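Subject: Re: [reserve-logistics] Water and fuel points on the Brovdale route

Hello all,

I answer to the questions from last night, below the quoted parts. Sorry for the length.

> The order says the column from Winitz is 186 vehicles, but the
> movement table on the second sheet adds up to less. Which number
> should we use for the fuel plan? Also I do not understand why the
> engineers come behind the medical company. At the last exercise
> it was the opposite and we had no problem with it.

Please use 186. The movement table was made before the signal platoon was added, and the new table will come with the next change to the order. If you have already calculated your fuel with the old table, you must only add the signal vehicles. They are all light trucks and they leave Winitz with full tanks.

About the engineers: they are behind the medical company only until the Ika bridge. There they need to wait anyway, as the bridge takes heavy loads one at a time and the police will hold the civil traffic for us only in short periods. If the engineers come first, everybody behind them stands on the open road. After the bridge they go to the front again. I agree that it is not beautiful, and if someone has a better idea I will bring it to the planning meeting.

> Is it confirmed that we stay at the old depot in Brovdale? I was
> told that the roof of the long hall is not finished. My people
> will ask me where they sleep, and I would like to have an answer
> before they ask.

The depot is confirmed, the long hall is not. The host unit gives us the two smaller halls and the field behind them. This is enough for 686 persons if the transport battalion sleeps in tents, and they have agreed to this. Please bring your own heaters. The ones in the halls belong to the building and we may not move them.

The water is on the north side, next to the gate. There are three filling points, but one has a thread that does not fit our hoses. I have asked for an adapter and I did not receive an answer yet. Whoever has an adapter in the workshop, please bring it and tell me, so that I can stop asking.

> Radio: do we keep the old call signs for the march?

No. New call signs start when the first vehicle leaves the barracks. The old list should be destroyed in the usual way and not kept "for reserve". In April we had two companies answering to the same call sign for most of a morning – I do not want to repeat this.

Some more points from my side:

Arrival times at Brovdale are spread over the whole night. Units which arrive after 22:00 use the back gate and drive with parking lights only, there are houses very near to the road.

The Maruyama generators are for the kitchen and the command post. Please do not connect phone chargers, coffee machines and so on to them. Last time the kitchen lost power two times before breakfast and the cooks were right to be angry.

Recovery vehicles stand in three places: at Winitz, at the Ika bridge and at the fuel stop after the forest. If you break down between them, move off the road if it is possible, report your position and stay with the vehicle. Do not accept help from civil tow trucks – the bill comes to your unit and it takes months to explain it.

I still need the names of your drivers with permission for dangerous goods. Four units have not sent them. You know who you are, and I would be thankful to have the lists before the planning meeting.

Pictures are at the end of this mail. 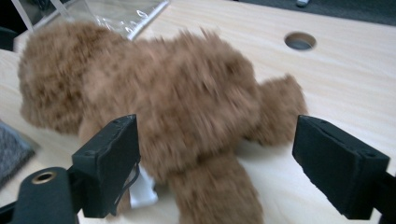
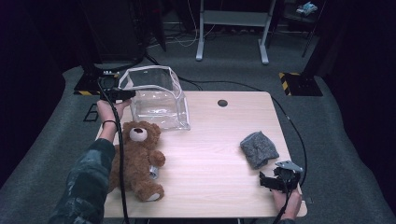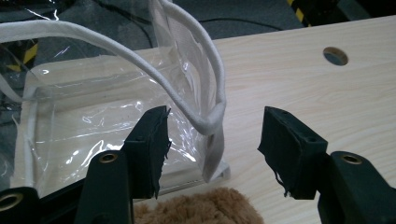
The light wooden table; in all three pictures with brown plush fur.

Best regards,
Movement cell, Winitz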